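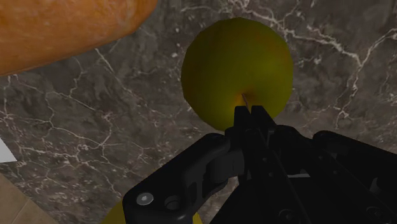 Cetthorpe Home Bakers Club: Member Help

Loaf goes soft on the crust within an hour of baking

Posted by millrace_jo

I have been baking the same white loaf for a couple of years and it always had a good crust. We moved to Cetthorpe in April and now the crust is crisp when I take it out and leathery by lunchtime. By the next morning it bends.

What I am using: 656 g bread flour, 12 g salt, one packet of instant yeast, water until it feels right. First rise on the counter, second rise in the tin, then into the oven at 425 F. It comes out a good color and sounds hollow when I knock on the bottom.

Things that changed with the move: a different oven (gas now, used to be electric), a stone countertop instead of butcher block, and harder water. I also switched to flour from the Butstead mill because the store near us doesn't carry my old one. I put the loaf straight on the counter to cool, same as I always did. My sister thinks it's the water. I don't want to buy a filter if that isn't it.

Second thing, if anybody knows. I used to keep bread and fruit together in one big bowl with a cloth over it. Is that a bad idea? The last loaf smelled a little of apples, which I didn't mind, but my husband did.

Posted by Oľga Šimek

I don't think it's the water. Hard water can make dough a bit tighter and slow the rise down some, but it won't turn a crisp crust to leather.

Two things in your list matter more. The first is the gas oven. Burning gas makes water vapor, and a lot of home gas ovens hold heat unevenly as well, so you can get a nicely browned loaf with more moisture left in it than you had before. Color is not a reliable test. Use a thermometer in the middle of the loaf. For a plain white loaf I take it out at 205 F. When it gets there, take it out of the tin and put it back on the bare rack for another 8 minutes with the oven off and the door propped open a crack. I use a wooden spoon in the door.

The second is the counter. Steam is still leaving the bread for a good while after it comes out. On a flat surface it has nowhere to go underneath, so it condenses and soaks back in. Stone is worse for this than wood because it is cold and doesn't absorb anything. Get a wire rack with feet. Mine is a Boltex and it is nothing special, it just stands high enough for air to get under the bread. Before I had it I used the grate from a roasting pan set on two upturned mugs and that worked as well.

Don't cut it or cover it until it is fully cool. For a loaf that size allow two hours at least, three if the kitchen is humid.

The flour could play a part. I have used the Butstead white and it takes more water than the supermarket kind. If you go by feel you are probably adding more than you used to without noticing. Weigh the water once so you have a number to work from. I would start at 60 percent of the flour weight, so 394 g for yours, and go up a little the next time if the crumb is too tight.

As for storage, a crust will always soften overnight in anything closed. The water moves out from the crumb and that can't be stopped. Paper bag on the first day, cut side down on a board, then a bread box or plastic after that if you care more about the inside staying soft. To get the crust back, put the whole loaf in at 350 F for ten minutes.

I would keep the fruit somewhere else. Apples give off moisture as well as smell, and under a cloth it all stays in there. They are also better in the refrigerator if you want them to last.

Posted by dalton_w

Mine does this every summer. I just toast it.

Posted by P. Gajdoš

Agree with the post above about the rack. I would add one thing about the tin. If yours is the dark nonstick kind, the sides brown early and people take the bread out too soon. If it's glass or shiny metal you get the opposite, pale sides that never really get crisp. She doesn't say which it is. I bake mine out of the tin for the last 15 minutes no matter what.

I don't agree on 60 percent with that flour. I find it dry and I go to 65. But I am making rolls mostly, so maybe ignore me.

Also check that the oven is telling the truth. Ours read 425 and was running at 390 when we put a thermometer in it. The gas company wouldn't adjust it, we had to get an appliance person, and he charged 100 dollars to turn one screw. You can just set the dial higher.

Posted by millrace_jo

Thank you all. The tin is dark nonstick. I don't have a rack but I do have a roasting pan with a grate, so I will try the mugs. I'll get a thermometer before I do anything about the water. Fruit has been moved.

Last edited Jul 23, 2022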